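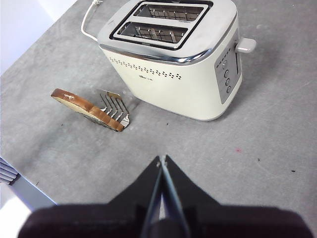
Ticket: Grip lost alarm (code 201) on thin soft parts, Trulledum two-finger gripper kit
Status: Closed, workaround in place, firmware fix scheduled
Opened: Thursday, June 7, 2018
Product: Trulledum gripper kit with wrist camera, evaluation unit
Reported by: Setiawan test kitchen
Handled by: Daletel support, second line

Reported problem

The unit is on trial for pick-and-place of sliced bread at a two-slot toaster. The program approaches the slice, closes, lifts, moves to a point in front of the toaster, turns the wrist and goes to the insert position. On many runs the controller raises code 201 (grip lost) during the wrist turn and stops the arm. The slice is still in the fingers when the arm stops. Clearing the alarm and pressing resume completes the move.

Customer asks whether the unit is defective. Customer also asks whether the kit is suited to food items at all, as the trial period ends in August and a purchase decision depends on it.

Information requested from customer

Controller log with motor current enabled. Gripper parameter file. Wrist camera stills of the working area and of the slice in the fingers. Type of finger pads fitted.

Entry 1, support

Parameter file received. Grip force is at the lowest step. Hold check is on, with the factory window. Pads are the standard hard pads from the box, not the soft ones. Firmware is the version the unit shipped with.

The log shows a normal close, then a slow drop in motor current over the whole lift. The drop passes the hold threshold at almost the same point in each failed run. There is no position jump at that time. A part that slips out gives a current drop and a finger movement together. A current drop alone means the part is giving way under the fingers while still held.

Entry 2, support

Asked customer to run the same path with a foam block cut to the thickness of a slice, then with a rigid plastic plate. Plate: no alarm. Foam: alarm on most runs, same place in the path. Mechanical fault ruled out at this stage. The customer's cycle counter reads 4,000, well inside the first service interval.
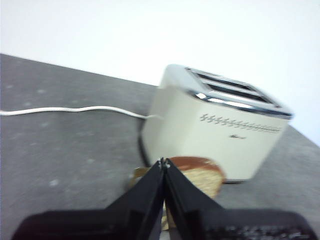 Wrist camera still: slice held upright between the fingers in front of the toaster.

Entry 3, support

Orientation of the slice is suitable for a top-loading slot. In this grip the fingertips block part of the camera's view of the bread, so vision should not be used to confirm the hold in this pose. Use the stills for locating the toaster only, and do that before the slice is picked up.

The chrome top reflects strongly. Customer had tried to teach the slot position from the chrome edge and reported jumps between runs. Advised teaching from the decorative band on the front of the body and entering the slot position as a fixed offset. Customer confirms the jumps are gone. This was a separate problem and has no bearing on code 201.

Also advised a path that keeps the wrist clear of the power cord on the left side of the toaster. The present path crosses over it at low height.

Entry 4, support

Cause of the alarm: the hold check compares motor current with the value stored at the moment of closing. Bread compresses after closing and the current falls. With a rigid part the stored value stays valid. With a soft part it does not. The wrist turn is simply where the total drop gets large enough.

Workaround sent to customer:

1. Fit the soft pads supplied with the kit.
2. Raise grip force by one step. Check the crust for marks and go back down if there are any.
3. Set the settle time to 2,000 ms. The reference current is then stored after the bread has stopped giving.
4. Set hold check mode to "current and position".
5. Cut wrist speed to 100 percent of the "soft part" preset. The customer was using the "general" preset, which is faster.
6. Save the parameter file and restart the controller. Step 4 is ignored until restart.

Entry 5, customer

Steps 1 to 6 done. First attempt still gave the alarm. Controller had not been restarted. After restart the alarm has not come back with white bread. Fresh bread straight from the bag still deforms more than we would like at the raised force, and we have gone back to the lowest step for it. The settle time makes the cycle longer. Acceptable for the trial, not for a serving line.

Entry 6, support

On suitability: the standard finger body is not rated for food contact. The Clavstead finger set is, and fits the same mount. It needs its own tool offset, and the slot insert position has to be taught again after the change. A quote has been sent separately.

The settle time can be shortened once the firmware tracks the reference current during the lift. This has been accepted as a change request. Ticket closed with customer's agreement.

Filed under: Grippers > Alarms and Codes > Soft Parts

Comments (4)

guest_arm2
Same alarm here with sponge inserts. Step 4 plus restart was enough, we left the settle time alone.

linetech
Step 5 reads oddly. "Cut" to 100 percent? I take it you mean switch preset and leave the slider at the top.

Daletel support
Yes. Select the "soft part" preset and leave the slider at 100. The preset itself is the lower speed.

benchuser
Does the Clavstead set come with the soft pads, or do the ones from the kit go over? The part list shows only the fingers.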